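Última actualización: 1 de diciembre de 2024. Mantiene esta ficha Demetrio Barrios.

# Jurnato: datos de la jornada de puertas abiertas

Este repositorio guarda las grabaciones de manipulación con dos manos que hicimos en la jornada de puertas abiertas del taller Nekus. Los visitantes podían mirar primero una demostración y después, si querían, tomar ellos mismos las pinzas y repetir la tarea. La tarea se llama `aseo_vaso` y consiste en manejar artículos de aseo personal alrededor de un vaso blanco.

La ficha está escrita para quien quiera usar los datos y no estuvo en la visita. Si algo no queda claro, por favor abrir una incidencia en el repositorio.

## El puesto de demostración

El puesto fue el número 5, marcado con cinta negra en la moqueta. La persona trabaja con una pinza de mano en cada mano y los cables bajan por el lado del antebrazo. Maximiliano Collado explicó al público el agarre del vaso por el borde, que parece fácil y es donde más se equivocan los principiantes: aprietan demasiado pronto, con la pinza todavía inclinada.

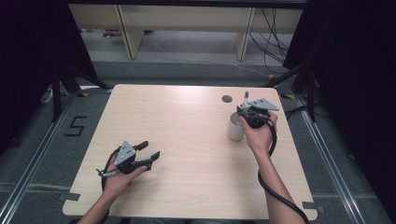 *Puesto 5, vista de cabeza: la pinza derecha cierra sobre el borde del vaso.*

## Contenido

- `episodios/`: 913 episodios revisados, de un total de 1000 grabados. Los otros tenían cortes de señal o faltaba una de las vistas.
- `vistas/cabeza/`: vídeo desde la cabeza del operador.
- `vistas/pinza_izq/` y `vistas/pinza_der/`: vídeo desde cada pinza.
- `notas/`: comentarios de los visitantes, transcritos sin corregir y sin nombres.

Cada episodio dura alrededor de 30 segundos. Los episodios hechos por visitantes llevan el campo `operador: visita`; los de nuestro equipo llevan `operador: taller`. Recomendamos no mezclarlos sin mirar antes la diferencia de velocidad, que es grande.

## Objetos

1. **Cepillo de dientes.** Es el objeto que más gustó al público, sobre todo a los niños. Se etiqueta `cepillo` sin distinguir el color. En las vistas de pinza se ve bastante bien la posición del mango, por ejemplo cuando queda vertical sobre la mesa, con las cerdas hacia arriba y el extremo inferior libre.

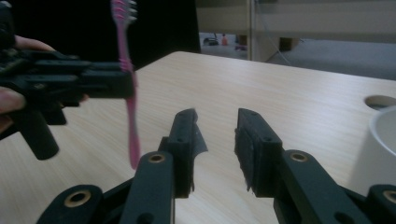 2. **Bolsa de plástico.** Pedimos a los visitantes agarrarla por la zona media. El plástico se arruga entre los dedos y cambia la forma en cada intento, así que no damos una pose de referencia para ella. En la anotación usamos solamente `bolsa_agarrada` y `bolsa_libre`. Si la bolsa tapa una parte del fondo, el episodio se conserva igualmente.

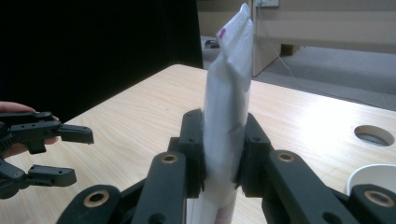

3. **Tubo blanco.** Tiene tapón de rosca. La etiqueta es `tubo` y la orientación se anota según el lado del tapón.

4. **Vaso blanco.** Sirve de referencia para las posiciones de los demás objetos. No se anota el material.

## Cómo se anotó

La anotación la hicimos Maximiliano y yo, cada uno por separado, y después comparamos. Usamos el visor Hamier, versión 2, que permite ver las tres vistas al mismo tiempo. Los desacuerdos fueron casi todos sobre el momento exacto en que empieza un agarre. En esos casos quedó el tiempo más temprano, y el archivo lleva `revisado: doble`.

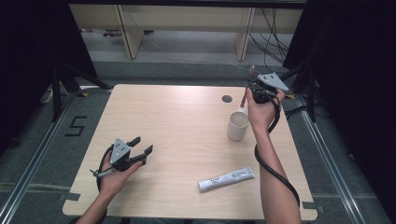 El campo `lado_objeto` ha generado varias preguntas y quiero explicarlo mejor. Izquierda y derecha son siempre las del operador, también en los vídeos de pinza, aunque la cámara esté girada. Para los objetos que descansan en la mesa se añade `orientacion`. Con el tubo tumbado a la derecha, más cerca del operador que el vaso y con el tapón hacia la izquierda, se escribe `lado_objeto: der` y `orientacion: tapon_izq`. La pinza izquierda, si está abierta y no sujeta nada, se anota `libre`, aunque la mano siga encima de la mesa. No hay que dejar este campo vacío, porque el lector de datos lo toma como error.

## Limitaciones conocidas

- Todas las grabaciones son del mismo puesto. No esperamos que un modelo entrenado solo con ellas funcione bien en otra mesa.
- Los visitantes recibieron una explicación corta y no todos la siguieron igual.
- El texto impreso en el tubo es demasiado pequeño para leerlo en la vista de cabeza.
- Las vistas de las dos pinzas pueden tener un desfase pequeño. El script `alinear.py` lo corrige, pero conviene comprobar el resultado.

## Uso y contacto

Los datos se pueden usar para investigación y docencia, citando «Jurnato, jornada de puertas abiertas». Para otros usos, escribir antes al taller Nekus. La sala nos la prestó Garrido, a quien damos las gracias. Las correcciones a este texto, también las de idioma, son bienvenidas: el español no es mi primera lengua.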